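How to get something out of a robot demo day

I have sat through 10 of these and the Grarnix open day in November was better than most. Go in doubtful and stay polite.

1. Skip the talk and find a work table. Look at the hand tool up close — the rubber on the fingers gets less attention than the software, and I think it matters more.

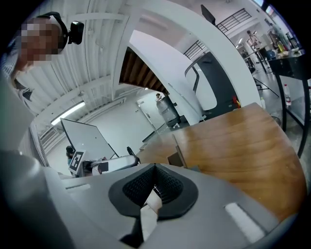 2. Ask to see the failures. Sarla Chauhan, showing people round, told me 24 of the last 40 tries had gone well. I trusted that more than any poster.

3. Ask for a different box. A small cardboard one is a kind choice. Mine from Lenz was taller, and they agreed to try it after lunch.

4. Check who is doing the work. If a person is holding the gripper, you are watching a person.

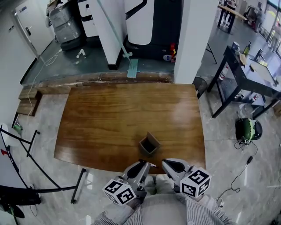
Hand-held gripper and open cardboard box, Grarnix open day

5. Leave by four, before the sales chat.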